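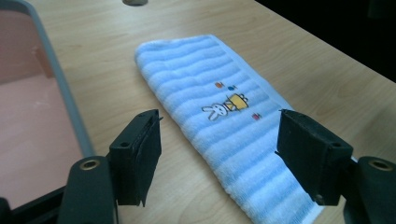

Why a Towel Is Fuzzy, and How to Fold It

A towel is a sheet of cloth covered in small loops of thread. The cloth is called terry. Each loop gives water another surface to cling to, so a terry towel takes in more water than a flat cloth of the same size. A square the size of a playing card can hold 653 loops or more, depending on the maker.

Most bath and hand towels are cotton. A cotton fiber is a thin, hollow tube, and water moves into it and along it. This movement is called capillary action. It also happens when the corner of a paper napkin touches a puddle.

Stripes are usually put in before weaving. The yarn is dyed first, and the loom lays the colors side by side. A small picture, such as an animal, can be added later with a needle and colored thread. That is embroidery. Embroidered areas are smoother than the loops and absorb less.
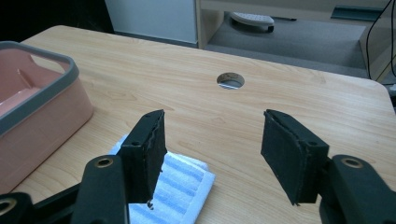

Words: Krisztina Hegedűs
Checked by: Lilla Vida
Clandum Young Readers, Household Science

Folding changes the shape of a towel but not the amount of cloth. When a towel is folded in half, its area is halved and its thickness doubles. Fold it in half again and it is four layers thick, with one quarter of the first area. After 3 folds there are eight layers. Terry is springy, so a fold does not lie flat like a fold in paper. It makes a rounded edge with air inside.

To fold a towel for a basket:

Lay it on a table and smooth it from the middle outward.
Bring one long edge over to meet the other.
Fold the short ends together, and repeat until the towel is narrower than the basket.
Press down gently to push out some of the air.

A plastic basket is light and does not soak up water. The thick rim around the top stiffens the walls, and the oval hole in the side is a handle. Put a folded towel in flat, with the rounded edge facing you. It can then be lifted out without opening the others.

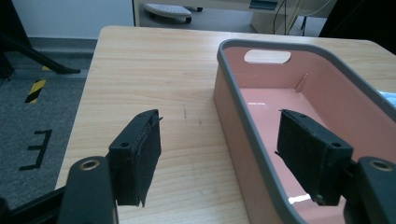 Words to Know

Terry: cloth with loops of thread on its surface.
Loom: a machine that weaves yarn into cloth.
Fiber: a very thin strand. Many fibers twisted together make yarn.
Capillary action: the movement of a liquid through narrow spaces.
Embroidery: a design sewn onto cloth with thread.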